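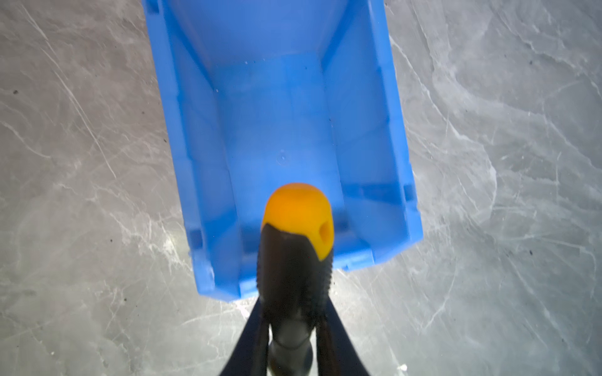
Objet : Re: [liste-bricole] Ranger l'atelier quand on n'a pas d'atelier

Bonjour à toutes et à tous,

Je réponds avec du retard, les fêtes sont passées par là et j'ai laissé filer une bonne partie des messages de décembre. Mais celui-ci, je l'avais gardé de côté exprès !

Le 6 janvier 2020, un abonné de la liste écrivait :

> Nous venons d'emménager dans un 45 m² sans cave ni garage. J'ai un établi pliant, une perceuse, pas mal d'outils à main hérités de mon père et des boîtes de vis dans tous les coins. Ma compagne voudrait que tout tienne dans le placard de l'entrée. Est-ce que quelqu'un a déjà réussi ça sans devenir fou ? Et est-ce qu'il vaut mieux des tiroirs ou des bacs ? J'ai regardé les colonnes à tiroirs chez Vidal, c'est joli mais à ce prix-là j'hésite.

Alors oui, ça se fait, j'y suis depuis trois déménagements (le dernier dans un appartement encore plus petit que le tien, avec un placard qui abrite aussi le compteur et l'aspirateur). Je te raconte comment je m'en sors, tu prendras ce qui te sert.

D'abord, les tiroirs. J'en ai eu, une colonne Drellness achetée d'occasion, et je l'ai revendue au bout d'un an. Dans un vrai atelier c'est formidable, dans un placard de 60 de profondeur on ne peut jamais les ouvrir à fond sans se cogner à la porte d'en face. Et le jour où il faut aller poser une étagère chez sa sœur, on ne part pas avec le tiroir sous le bras ! Je suis donc revenue aux bacs en plastique tout bêtes, ouverts sur le dessus, que je sors, que je pose où je travaille et que je range le soir.

Ensuite, la façon de trier, et là je sais que je vais me faire gronder par une partie de la liste. Pendant longtemps j'ai classé par famille – les tournevis ensemble, les pinces ensemble, les clés ensemble – et je passais mon temps à faire des allers-retours. Maintenant je classe par chantier. Un bac « électricité » avec son tournevis, sa pince à dénuder, ses dominos. Un bac « murs » avec chevilles, crayon, niveau, enduit. Un bac « plomberie », que j'ouvre le moins possible. Ça oblige à avoir certains outils en double, mais un tournevis plat de base ne ruine personne, et j'en trouve toujours au fond des cartons de vide-grenier.

Pour la visserie, c'est une autre histoire. J'avais commandé un lot de 2000 vis assorties chez Prundstead (oui, je sais) et je l'ai réparti dans 15 petites boîtes à couvercle transparent. J'ai mis une étiquette au feutre sur la tranche, jamais sur le couvercle, parce qu'une fois empilées on ne lit plus rien. Les vis orphelines vont dans un bocal à confiture que je vide une fois par an, et je m'interdis d'y toucher entre-temps, sinon j'y passe l'après-midi.

Pour les étagères du placard, regarde du côté des crémaillères Istside, la référence 2821 si elle existe encore : on règle la hauteur cran par cran et on ne perd pas de place au-dessus des bacs. J'avais payé 136 euros pour tout équiper, consoles comprises. Les planches, je les ai fait découper à part, dans du contreplaqué de récupération. Vérifie bien la nature de ton mur avant de percer, le mien était en carreaux de plâtre et j'ai dû recommencer toute la rangée du haut avec d'autres chevilles, un régal.

L'établi pliant, chez moi, vit derrière la porte de la chambre. Ce n'est pas glorieux mais on s'y fait.

Ah, et les outils de ton père : n'essaie pas de tout caser dès la première semaine ! J'avais mis ceux de mon grand-père dans une caisse à part, et j'ai sorti les pièces une par une quand j'en avais besoin. Le rabot est encore dedans, je ne m'en sers pas, je ne le donnerai pas non plus.

Au passage, si quelqu'un a une bonne solution pour les serre-joints, je suis preneuse. Les miens pendent à une tringle à rideau et elle commence à plier.

Bonne année à la liste, et bon emménagement !

Une abonnée du fond du placard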